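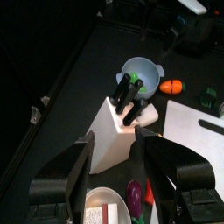
Hrvoje Yordanov wrote:
I'd wait before reading much into the sleep paper. They had 27 people in the treatment group and the follow-up was 2 months. Mood scores went up, fine, but they also went up in the placebo group.

leka_m
Not by the same amount though. Did you look at the second table? The gap is small in month one and gets bigger after that.

Hrvoje Yordanov
I did. Take out the 6 dropouts and the gap mostly goes away.

Eugénie Moulin
You don't take out dropouts, you account for them. They did that in the supplement. My issue is that sleep was self-reported. People on antidepressants are often bad at judging how long they slept.

plilari
I take 300 mg of something similar and my sleep got worse before my mood got better. So I don't buy that one causes the other.

leka_m
Could be both happening separately. The authors say that too, near the end.

Hrvoje Yordanov
Then the headline is wrong. It says better sleep "drives" recovery.

Eugénie Moulin
The headline is from the press office. Rislow is supposed to be running a larger trial with wrist trackers, results in January I think.

plilari
Link?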